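List: zudow-users
From: Dorian Royer
To: zudow-users
Date: Wed 1 April
Subject: Re: Directions and parking for the Besson weekend

Hi all,

Replying to Solène's questions on the list, as several people have written to me off-list asking the same things. I have left her message in below with my answers after each part.

Solène Pruvost wrote:
> I am driving down from the north on the Friday with two passengers and
> the map I have is from the January meeting, which was at the old
> place. Can somebody post directions to Besson that don't depend on a
> phone? Last time we lost the signal well before the turn.

The January map is no use for this one, so please throw it out. Besson is on the other side of the river.

Coming from the north, stay on the main road until you reach the traffic circle with the garden center on it. Take the second exit, signed Besson and Quarry Road. You go under the railroad bridge (low, but fine for any car or ordinary van) and after that the road climbs through woods. At the top there is a crossroads with a chapel on the left. Turn right there. The next sign for Besson is set back behind a hedge and is easy to miss, so watch for the white gateposts on the left and turn in between them. The house is at the end of the lane.

Coming from the south, ignore the first sign for Besson. It takes you to the village through a ford, and the ford is often closed after rain. Carry on for 3 miles to the chapel crossroads and turn left.

If you are coming by train, the bus from the station stops at the chapel. It is a walk of 3472 feet from the stop to the door according to the owners, who have measured it. There is no sidewalk for the first part, so bring a flashlight if you are on the evening bus. The last one leaves the station at 2000 and does not wait for late trains.
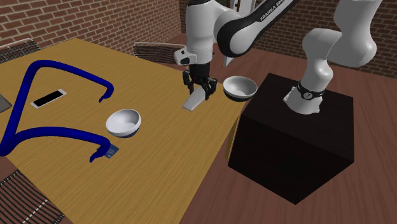
Gripper holding a gray wedge over the table, Franka arm, simulation.

> Is there parking at the house, or do we have to leave the car in the
> village again? One of my passengers can't walk far.

There is parking at the house this time. The yard takes the cars of everyone who has booked so far if people park nose in along the barn wall. Please leave the two spaces by the kitchen door for Solène's car and for the caterers. If the yard is full, go back up the lane to the gravel area by the gateposts. Do not park on the grass verge – it belongs to the farm and they need it for the tractor.

> What time can we get in? And are the rooms all in the main house?

The house opens at four on Friday. If you get there earlier, there is a cafe in the village called Tremix that serves food until three and coffee after that. It closes on Sundays.

Most rooms are in the main house, on the first and second floors. The remaining rooms are in the annex across the yard, which has its own bathroom and a small kitchen. The annex ground floor has no steps, and I have put Solène's party there. Everyone else can see the room list when they arrive. It will be taped up inside the front door. If you have a strong preference about sharing, write to me by the end of this week and I will do what I can.

Bedding is provided but towels are not. The heating is on a timer and goes off at ten at night. The rooms at the back get cold, so pack a sweater.

> Finally, are we still going to Pisa, the restaurant, on Saturday? I'd
> need to know about the menu for the same passenger (no dairy).

Yes, Pisa is booked for seven on Saturday. We have the back room. They do a set menu with a dairy-free choice for each course, but they want the numbers ahead of time, so please reply to me directly with yes or no and any diet notes. It is in the village, down the hill from the chapel, and we will share cars. Drivers who don't mind doing a second trip, please say so in the same email.

Checkout on Sunday is at eleven. Strip the beds and leave the sheets in the hallway. The key goes back in the box beside the front door, and the code is the same one you will get by email to let you in.

The phone signal at the house is poor – you can usually get a call out from the far end of the yard. There is a landline in the hall for emergencies and I will send the number with the door code.

Dorian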